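Sostness open house – quick notes

Got to the Sostness plant on Sunday at 9, gates open already, line for badges out to the parking lot. They make LED drivers and small power boards, mostly for stage lighting. Tour groups go every hour. Take the early one, it was packed by noon.

First stop the SMT line. Two pick and place machines, one running, one open for service so you could look at the feeders. Guide said 3,421 boards on a good shift. Loud in there, missed half of what she said about the solder paste. Reflow oven is a Tistix, older model, they like it becuase the profiles are easy to edit.
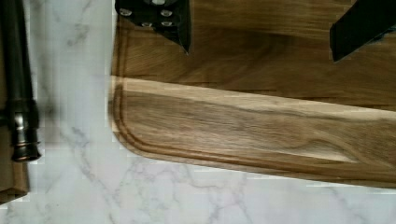 Then the test room, best part for me. Every driver gets 430 mA into a dummy load and they log the ripple. Asked about dimming at the low end – they do PWM down to a point, then switch to analog so it doesn't flicker on video. Wouldn't tell me where the switchover is. Fair enough.

Becerra had a table in the hallway with connectors and heat sinks. Picked up a few samples. Plulness was supposed to demo thier new controller but the firmware wasn't ready, so just a poster and a guy with flyers.

Lunch was sandwiches, gone fast. Skipped the talk on EMC filters, room 478 was full to the door. Slides going up on their site in January they said.

Parking free, bring ear plugs. Will post the ripple numbers when I find my notebook.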